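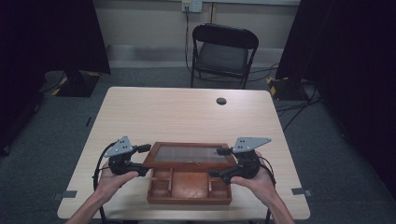
Stinilard to move its woodshop into former Fletau dairy

FLETAU — Stinilard, the maker of wooden boxes, serving trays and desk organizers, will leave its rented building on Canal Street and move into the former Plitus dairy on the east side of town, the company told employees at a meeting on Thursday.

The move is planned for February. All 55 employees have been offered jobs at the new site, and shift times will stay the same for now, according to a notice handed out at the meeting.

"We have been looking for a bigger place for a long time, and we wanted it to be in Fletau," said Banafsheh Abbasi, the company's general manager. "Most of our people live within a short drive. If we had gone out to the highway, some of them would have had trouble getting to work."

The dairy closed after Plitus moved its bottling to another county. The building has been used for storage, and part of the front office was rented for a time to a tax preparer. Stinilard signed a long-term lease with the owner, Stankevičius Properties. Neither side would say what the rent is.

Reasons for the move

The Canal Street building was put up as a furniture warehouse and has low ceilings in the back half, where the company does its sanding and finishing. Abbasi said the finishing room has been the main problem. It has one outside wall, and the exhaust fans were added a few at a time as the company grew.

Lumber is another issue. Trucks on Canal Street have to back in from the road, and the city has limited deliveries there to the hours between 9 a.m. and 2 p.m. after complaints about blocked traffic. The dairy has a loading yard of its own with an entrance at each end, so a truck can pull through without turning around.

The company stores cherry, walnut and maple indoors for several weeks before cutting it, so that the boards can adjust to the air in the shop. On Canal Street the racks have spread into the hallway outside the break room. At the dairy, the old cold storage room will be used for lumber. The room is well insulated, and the company expects to keep the humidity steady there at a lower cost.

"It was built to keep milk cold, and we want it to keep boards dry," Abbasi said. "The walls are very thick. We will have to take out the drains and level the floor, but the rest of it is close to what we would have built ourselves."

Work on the building

Contractors have already started on the roof. Work on the floors and wiring will follow, and a new dust collection system will go in last. The city approved the building permit last month with a condition that the dust collector be placed on the north side, away from the houses on Orchard Lane.

The white tile in the old bottling hall will stay on the walls. The large Plitus sign on the roof will be taken down because its supports have rusted through. The local history museum has asked for the letters and will store them in its barn until it can find room to put them up.

The dairy's smokestack is not part of the lease. Stankevičius Properties said it has hired an engineer to look at the brickwork and has made no decision on whether to repair it or lower it. A fence has been put around the base in the meantime.

Neighbors raise noise and traffic

Some Orchard Lane residents asked about noise when the permit came before the planning board. Priit Grīnberga, whose backyard runs along the loading yard, said he does not object to the company coming but wants the delivery hours written down.

"The milk trucks used to start at 4 in the morning, and we got used to that, but it has been quiet back there since they left," Grīnberga said. "People have bought houses on this street who never heard a milk truck. They should know what they are getting."

Stinilard agreed to take no deliveries before 7 a.m. or after 6 p.m., and none on Sundays. The planing machines, which make the most noise, will be placed on the side of the building facing the rail line. The board can review the hours if it receives complaints during the first year.

Grīnberga also asked for the sidewalk on the north side of the street to be repaired, as children use it to walk to the elementary school. The city's public works office said the sidewalk is on its list for next summer and that the date does not depend on the company's plans. A crossing guard will continue to work at the corner of Orchard and Mill.

The bus that stops on Canal Street does not go past the dairy. The transit office is looking at adding a stop at the corner of Mill Street, a short walk from the main door. Until that is settled, the company will run a van from the downtown bus shelter at the start and end of each shift.

Orders and hiring

Stinilard sells mainly to gift shops, hotels and tea merchants, and it does a smaller business in made-to-order boxes for companies that want their name on the lid. The made-to-order side has grown the most. The company filled 659 custom orders last year, many of them for the winter holidays, and turned others away when the finishing room could not keep up.

Abbasi said the company will not add staff right away. If the first months go as planned, it will hire for a second finishing crew and for the packing room. Those jobs will be posted at the door and at the county job center. No experience will be asked for in packing. Finishing workers are trained in the shop and paid during training.

Workers who stay through the move will get a one-time payment of $800. The payment will come with the first paycheck after the new shop opens. Employees who have to change their child care plans because of the move have been asked to speak to their supervisor.

Production will stop for a short time while the heavy machines are moved. The company has been building up stock of its most common trays and keepsake boxes to cover the gap. Custom orders placed by the end of the month will be finished on Canal Street. Orders placed after that will wait for the new shop, and customers will be given a new delivery date when they order.

Factory store to close for now

The small store at the front of the Canal Street building, which sells seconds and discontinued items, will close when the move begins. Everything in it will be marked down 40 percent until then. The store takes cash and cards. Items bought during the sale cannot be returned, and gift cards can be used until the last day. Cards with money left on them will be good at the new store.

A larger store is planned for the dairy's former office, with a window looking into the assembly area, but it will open later than the shop itself. The company has not set a date. Repairs will also be on hold. Customers who have left a box to have a hinge or a lid fixed should pick it up before the store closes, or call to have it held.

Scrap wood, which the company has long left in a bin by the side door for people to take home, will be available at the new site too. The bin will be near the Mill Street gate. Only bare wood goes into it, and pieces with stain or lacquer are thrown out separately. The art teacher at the middle school, who picks up a carload for her classes each fall, has been told she can arrange a time with the office.

Canal Street building

The owner of the Canal Street building has not announced a new tenant. The zoning there allows light industry, offices and storage. A request some years ago to turn the upper floor into apartments was turned down over the lack of parking, and the city planner said no new request has been filed.

Stinilard's lease on Canal Street runs until spring, which gives the company time to clear out the building after production has moved. Old workbenches and shelving that will not fit the new layout will be offered first to employees and then to the public. The date of that sale will be posted in the store window.

The planning board will get a report on the dairy work at its next regular meeting, which is open to the public. Written comments can be left at the clerk's office in city hall during business hours.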